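What to Pack When the Drive Is Longer Than Lunch

Driss Fahmy drove a bread route out of Mikkelsen for 11 years, and he ate most of his lunches behind the wheel. His rule was that a meal had to survive until 2 p.m. without a microwave. Plenty of good food fails that test – mayonnaise salads, sliced tomato, anything fried.

What holds up is dull but reliable. Hard cheese, roasted chickpeas, apples, boiled eggs kept on ice. Fahmy liked cold rice with beans, packed straight from the fridge and kept next to a frozen water bottle. 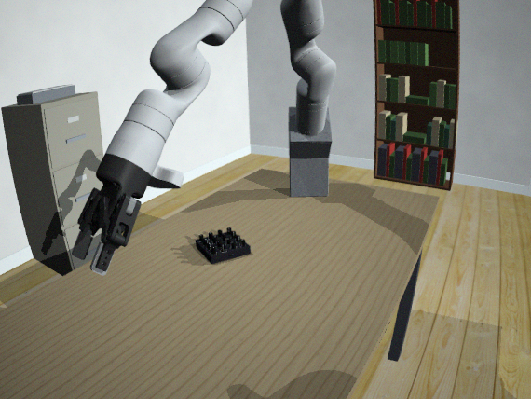 The cooler matters as much as the food. Fill it to the top, since empty space warms up fast, and put the drinks in a separate bag so the lid stays shut. A full one takes 15 minutes to pack the night before.

Sandwiches are better built on the road. Carry the bread dry and add the filling when you stop. Dense rye is easier to handle than soft white bread, which tears.

Salt is the other thing to watch. Jerky and pretzels keep for weeks, but a bag of each will leave you thirsty by the second hour. Fahmy switched to unsalted almonds in April of his last year on the route and still buys them by the case.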